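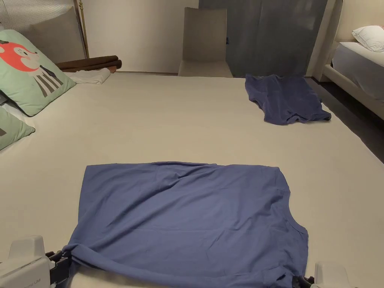 ## Setting Up Fingerprint Unlock on Your Pleton Phone

Before you start, pick a passcode you'll really remember. The phone falls back on it after every restart, and whenever your finger is too cold or damp to read, so it matters more than most people think!

1. Open **Settings**, then **Lock & Privacy**, then **Fingerprints**.
2. Type in a passcode of six digits or more. Please skip birthdays and the last part of your phone number (we know, they're so easy to remember).
3. Rest your finger on the sensor and lift it again each time the phone buzzes. It takes 21 touches in all, so get comfortable.
4. Tilt your finger a little as you go, so the edges get read too.
5. Give the print a name, such as "right thumb", and tap **Save**.

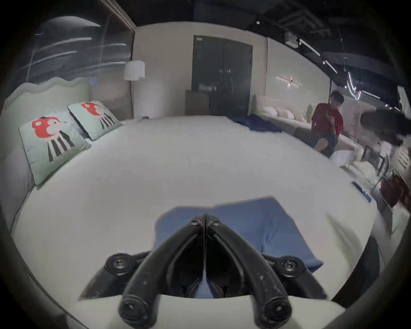
*Folded blue cloth on a white bed, with mint-green pillows at the headboard.*

**Note:** Prints are kept on the phone itself and aren't copied to your Josus backup. You'll need to add them again on a new phone.

**Caution:** Anyone whose print is saved can open everything on the phone, your mail and banking apps included. If you've lent a friend access for a trip, go back to **Fingerprints** and delete theirs when you're home again.

To turn the sensor off in a hurry, hold both side buttons until the screen goes dark. Only the passcode will open the phone after that.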